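Does automatic step labelling help? A report on Plurnar
Dorin Chiriac and Amr Farouk
Project report, October 2026

1. What we set out to do

Plurnar is the labelling tool our group uses to split recordings of manual tasks into steps: reach, grasp, move, release. The person doing the task works with a pair of hand-held grippers, and we record from the head and from the grippers themselves. The recordings are later used to train a policy. When we joined, the tool's documentation said that the automatic labels were "good enough to train on". We could not find what that was based on, so we made it our project.

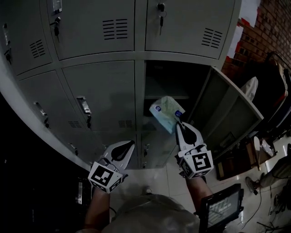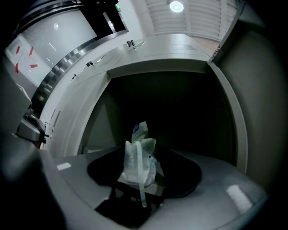 Head camera at the lockers (first) and gripper camera with a plastic bag on the machine (second).

Plurnar gets its labels from two signals. One is the opening width of each gripper. The other is the position of the grippers in space, which comes from a separate program, Makitard, that finds the square markers in the head camera's view and works out a pose for each. If the width shrinks and then stays still, Plurnar calls it a grasp. If the width grows and the gripper moves away, it calls it a release. Everything in between is "move", and anything before the first grasp is "reach". There is no learning involved and the code is short. We mention this because several people told us it was a neural network.

2. How we tested it

We took 400 recordings from the shared store in the Shehata room and labelled them by hand. This took the two of us 6 weeks, much longer than planned, mostly because we disagreed about what a grasp is. Dorin wanted it to start at first contact. Amr wanted it to start when the object is held firmly. With a stiff object the two moments are nearly the same. With a bag they are not, because the plastic folds up between the fingers for quite a while before anything is carrying weight.

We settled on first contact and wrote it down, but the reader should know that the "truth" in this report is a rule we picked. Someone who picked the other rule would get different results, and maybe a kinder view of Plurnar.

Each recording was labelled by one of us and checked by the other. The checker could see the first person's labels, which was a mistake. It is easy to nod along to a boundary that is already drawn on the screen, and we suspect that our agreement looks better than it was. If we did this again we would label blind and compare afterwards.

3. What we found

On recordings where the markers stay in view and the object keeps its shape, the automatic labels mostly match ours. We have no complaint there. A person would still want to skim them, but skimming is quick.

The trouble comes from three places.

Lost markers. The head camera does not always see both blocks. When the wearer looks away from one hand, Makitard goes on reporting the last pose it had, with no warning. Plurnar then sees a gripper that is perfectly still and is happy to call that the start of a grasp. We reported this, and were told that it is "a known property of the tracker". It may well be, but it is written nowhere, and a pose that is old should not look the same as a pose that is fresh.

Soft objects. Thin plastic gives the width signal almost nothing to work with. The fingers close nearly all the way whether or not there is a layer of film between them, so an empty grasp and a real one look alike. A person watching the gripper camera can often tell. Plurnar does not look at the video at all, only at the numbers taken from it.

Two hands. The tool labels each gripper alone and then merges the results by taking whichever changed last. A task where one hand steadies something while the other lets go comes out as a mess of very short steps. We found 22 recordings where the merged labels were so broken that we would have thrown them away. Plurnar had marked every one of them as clean.

That last point bothers us most. A tool that is sometimes wrong can be lived with if it says when it is unsure. Plurnar has a confidence value, and the viewer shows it in green, but when we read the code it turned out to be the length of the step divided by a constant. A long wrong label scores higher than a short right one.

4. Does it matter for training?

We hoped to give a clear answer and cannot. The plan was to train the same policy twice, once on automatic labels and once on ours, and compare the two through Flistent, the planner that strings the steps together on the robot. We got as far as the training runs. The policy with hand labels had a lower loss, and we were pleased with that for a day or so, until Amr pointed out that each policy was being scored against its own labels. Tidier labels are easier to predict. This says little about which policy would do the job better.

We then tried Flistent offline, replaying recordings through it and checking where it would have switched steps. With automatic labels it switched too early on bags and other soft things. With our labels it switched later, which is what our rule for boundaries would lead you to expect. Whether later is better on a real robot we do not know, as there was no robot time left.

5. What we changed

Makitard's output now carries a flag for stale poses, and Plurnar refuses to start a grasp while the flag is set. It leaves a gap instead, and the viewer draws the gap in grey. Some users dislike this because their recordings now look worse. They were always like this - the gaps were just filled in.

We removed the confidence value from the viewer. It is still in the files, so that older scripts do not fall over.

The merging of the two hands is untouched. We wrote a version that keeps both tracks side by side, but Flistent expects a single list of steps and we ran out of time to change that too. The branch is in the repository with a note on what still fails.

6. Advice to whoever takes this on

Ask for robot time in March, before the other groups do. Agree on what a grasp is before labelling anything, and put a few bags in the set you use to test that agreement. Keep the hand labels separate from the automatic ones, as we overwrote one folder and had to do it again.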